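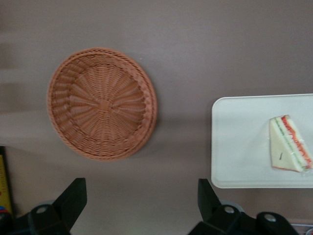 Proofing sourdough in a basket without a liner?

Posted by Clifford Dufour in Bread & Baking

Hi all! I started baking sourdough in January and I am completely hooked. My loaf is 800 g of dough, mostly white bread flour with a little rye, and it tastes fantastic. My trouble is the basket. I've been lining it with a dish towel, but I love those rings of flour you get on a bare-basket loaf and I want them! I tried it twice with no liner and both times the dough stuck like glue and tore when I turned it out. Regular flour both times. Do I need a special basket, or am I doing something wrong? I proof overnight in the fridge, 12 hours give or take my alarm clock.

3 replies

Niilo Heiskanen
Rice flour! I can't say it loudly enough. Wheat flour soaks up water from the dough and turns to paste, and rice flour mostly stays dry. Mix it half and half with your bread flour and rub it right down between the strands with your fingers. For a new basket, mist it very lightly with water first, dust it, then let it dry out before you use it. After that, dust the top of the dough too before it goes in upside down. My first clean release was a seeded rye from a recipe in the Plernport bakers' newsletter and I whooped so loud the dog left the room.

Don't wash the basket between loaves, by the way. Let it dry, knock it out over the sink, and go over it with a stiff brush.

Vsevolod Hladun
just use the towel, tastes the same

Silviu Ene
Agree with Niilo on the rice flour, but I'd look at your shaping as well. A loose, sticky skin will grab anything. After your first shape, let the dough rest uncovered on the counter for 20 minutes – it dries just enough – and then do the final shape nice and tight. If it still sticks, take 2 percent off your water and try again.

Also, bake it straight from the fridge. Cold dough is firmer and comes away much more easily. Tip the basket over onto parchment and give it a few seconds to drop by itself. Please post your rings when you get them, Clifford, I love seeing those!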